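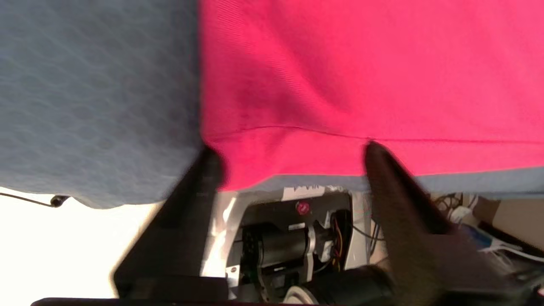
By Barış Kocabaş, Listening Room Services
Filed under: Record care
Reading time: 7 minutes

How to Clean and Store Secondhand Vinyl Records

Records purchased secondhand often carry dust, fingerprints and residue from old sleeves. The procedure set out below is the one followed by staff at the Skistuvholm Music Library before any donated record is added to the lending shelves. It is suitable for standard vinyl LPs and singles. It must not be used on shellac 78s, which are damaged by alcohol.

What you will need

A carbon fiber brush
Two clean microfiber cloths
Distilled water
A record cleaning fluid labeled as safe for vinyl
A drying rack
New anti-static inner sleeves

Step 1. Inspect the record

Hold the record by its edge and label under a bright lamp. Tilt it slowly and look for scratches, haze and warping. Light marks that cannot be felt with a fingertip at the run-out area seldom affect play. A record that is visibly warped should be set aside and not cleaned until it has been assessed.

Step 2. Remove loose dust

Place the record on a clean turntable platter and start the motor. Rest the brush lightly across the grooves for two or three turns, then draw it slowly toward the outer edge. Do not press down. Loose grit that is left in place at this stage may be rubbed into the groove wall during wet cleaning.

Step 3. Apply the fluid

Stop the platter and move the record to a flat, padded surface. Apply the fluid in small drops, keeping it at least half an inch from the label. Using the first cloth, wipe in the direction of the grooves – never across them – and allow the fluid to stand for around 2 minutes.

Step 4. Rinse and dry

Dampen the second cloth with distilled water and wipe again in the same direction. Tap water leaves mineral deposits and should be avoided. Stand the record in the rack for at least 15 minutes, away from radiators and direct sunlight. Repeat for the other side if it was not treated at the same time.

Step 5. Sleeve and shelve

Discard the old paper inner sleeve unless it is printed and part of the original release. Printed sleeves may be kept inside the jacket, behind the new one. Shelve records upright, with a divider every 13 inches or so. Records stored flat or at an angle may warp.

Questions about damaged or warped records may be brought to Dušan Ševčík at the repair desk on Thursday afternoons.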